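Visit report: Vendbridge gripper bench, Budora site

The open morning at Budora covered one station only, the bench where Vendbridge sets up and services its two-finger grippers. Maintenance is logged by cycle hours. Finger pads are inspected every 8 hours and replaced at 40, regardless of appearance. Linkage pivots get a play check at the same time, using a Hikon dial gauge on a Mühlbauer stand. Anything over 2 tenths goes back for new rivets. The technician had 17 units on the rack, tagged by fault, most of them for pad wear. 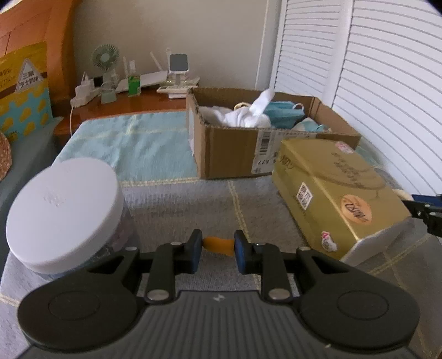

Pad alignment was the part I had come for. The fingers are brought together slowly on a feeler strip and the linkage is adjusted until both faces touch along their full length. A final check is done on a small part with the jaws partly closed, the blue pads facing each other across a narrow gap and the riveted arms in plain sight, so uneven travel between left and right shows up early. Spare pads are stocked in pairs and never mixed between batches. The next open morning is in November.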